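Towels, and why yours smell like a wet dog's opinion

A bath towel has one job, and most of ours are quietly failing at it. The usual suspects are too much detergent, too much softener and a habit of leaving the thing in a heap on the tiles.

Start with the wash. Halve the detergent. Whatever the cap says was written by people who sell detergent. Skip the softener altogether – it coats the loops, and a coated towel just moves the water around your back. Half a cup of white vinegar in the rinse does more, and no, you won't smell like a chip shop.

New towels need a wash before their first outing. Do the coloured ones separately, unless you've always wanted pale pink undies. Mine came from the Hawthorne shop in a weak moment and shed enough fluff on the first go to knit a second towel.

Give each one a hard shake when it comes out of the machine. Shake it again off the line if you've dried it outside in full sun, which is lovely for the whites and turns everything else to cardboard by mid-afternoon.

Now the bar. Fold the towel over it once, in a single layer, and pull it out as wide as the bar allows. Folding it in thirds looks very smart in a hotel, where somebody else washes it daily. At home the middle third stays damp until November. Hooks are worse again, and the back of a door is where towels go to give up.

If you're putting up a new bar, hang it higher than you think. I set mine 1315 mm off the floor, after a first attempt that had the hem mopping up after everybody's shower.
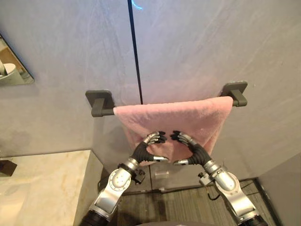 Pink towel, one fold over the bar, top edge straight.

Straighten it after every use. Takes three seconds, and you may as well ask the teenagers to recite Homer.

Run the fan for 19 minutes after a shower, or open the window and be brave. When a towel stays sour after a hot wash, demote it to the car or the dog. The dog isn't fussy.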